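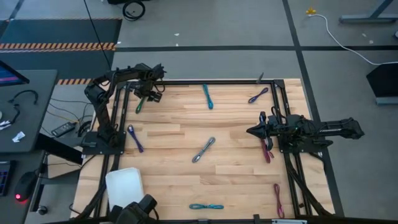 *Cable bench at Flellton, both arms in view, green cable in the left gripper.*

I rewrote our bench rules in August, after 500 logged picks. The old sheet had 9 rules and most went unread. The ones I kept:

- **Spacing.** Bare wood between cables at the start of a run. Overlapping loops get respread by hand, arms stopped.
- **Folding.** One narrow loop per cable, ends tucked.
- **Reach.** Hands stay outside the rail while either arm is enabled. This includes the bin corner.
- **Floor.** Stay behind the striped tape unless you hold the stop button.

The Villard draft also wants a speed cap for shared zones. I have left that out until the Seresau bench has run 2 full weeks with it. Revision 693 of the sheet is in the usual folder.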